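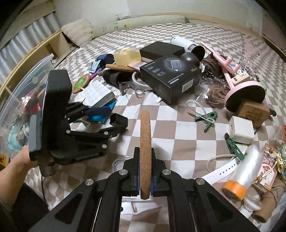
The petition has shown 964 signatures since early yesterday evening, the reporter writes, although people in our group have continued to sign it and have received the thank-you page each time. We need 1,000 before the page closes at the end of the month. Please tell us whether the signatures are being lost, and whether those people should sign again.

November
Vemness Petition Services, Support Desk

Subject: Signature counter not advancing on the Ballaten and Wosport crossover petition
Status: Resolved
Priority: Raised from normal to high on second review

Initial response, 9:10 a.m.
Thank you for your report. The petition concerned asks the producers of the television series Ballaten to include the lead character of the Wosport games in a guest role, with the original voice actor. We have confirmed that the page is open and accepting signatures. We ask that supporters do not sign a second time while the matter is under review. A repeat entry from the same email address is discarded and may delay the confirmation of the first.

Please provide the following, if available:
- the time at which one of the affected supporters signed
- the email service used by that supporter
- whether a confirmation message arrived, including in the junk folder

Reporter's reply, 10:25 a.m.
Two supporters signed shortly after 7 p.m. Both saw the thank-you page. Neither received a confirmation message. One uses a work address and the other uses a free email service. The link they followed was in a post on the Wosport fan forum, and other readers of that post say the same thing happened to them. The counter is still at 964.

Review, 11:40 a.m.
The signature records were compared with the public counter. The counter is correct under the present rules, which include a signature only after the supporter has opened the link in the confirmation message. A further 88 signatures are stored with the status "awaiting confirmation." All of them were received after 6:50 p.m. and all arrived through the same forum post.

No signature has been lost. The confirmation messages for these entries were created but were not sent. The case was passed to Deschamps, the company that delivers email on our behalf, and the priority was changed to high in view of the closing date.

Update from Deschamps, 1:15 p.m.
Deschamps reports that a sending limit was applied to the petition when the number of new signatures rose sharply after the forum post was published. The limit is intended to prevent automated signing. Messages held under it should be released after four hours. In this case the release did not take place, and the messages remained in the queue.

Action taken, 2:05 p.m.
1. The held entries were checked for signs of automated signing. None were found.
2. The sending limit on this petition was lifted.
3. The queued messages were released to supporters.
4. The period for confirming a signature was restarted for every affected entry, so that no link will have expired on arrival.

We are unable to confirm signatures on behalf of supporters. Each person must open the link received. You may wish to post a notice on the forum asking members to check their inboxes.

Reporter's reply, 4:30 p.m.
The messages are arriving and the counter is moving again. We passed 1,000 a few minutes ago. Will the gap be visible on the petition page? The page has a daily chart, and we intend to include it in our letter to the producers.

Closing note, 5:00 p.m.
The daily chart records the date of confirmation and not the date of signing. It will therefore show no activity for the evening in question and a high figure for today. The chart cannot be edited. A signed statement explaining the delay can be supplied on request and attached to your letter.

Deschamps has opened its own inquiry into the failed release. This ticket will remain available for replies until the petition closes.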